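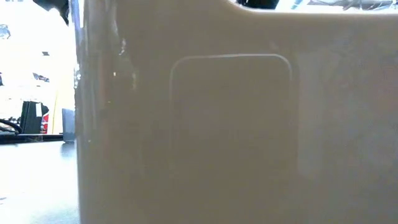
Furnville drop-off to take rigid plastic

Households in Furnville will be able to leave large pieces of hard plastic at the Honddale Road drop-off from Thursday. Until now the site has accepted only bottles, tubs and cans.

The new bay is for molded items such as storage bins, chair seats, appliance covers and toy boxes. Glossy and matte plastic can go in together, in any color. Metal screws, hinges and handles should be taken off first, and anything longer than 50 inches has to be cut down at home.

Sibiya Recycling, which runs the site, said it received nearly 20 requests for the service in March. The plastic will be sorted at the company's yard in Lament and shredded there.

Foam, garden hose and vinyl flooring are still not accepted. Residents may bring up to 8 items per visit at no charge. Businesses will need to book a time by phone.

The drop-off opens at 8 a.m. and the bay closes at 2 p.m.

Contact the newsroom | Copyright Furnville News | Back to top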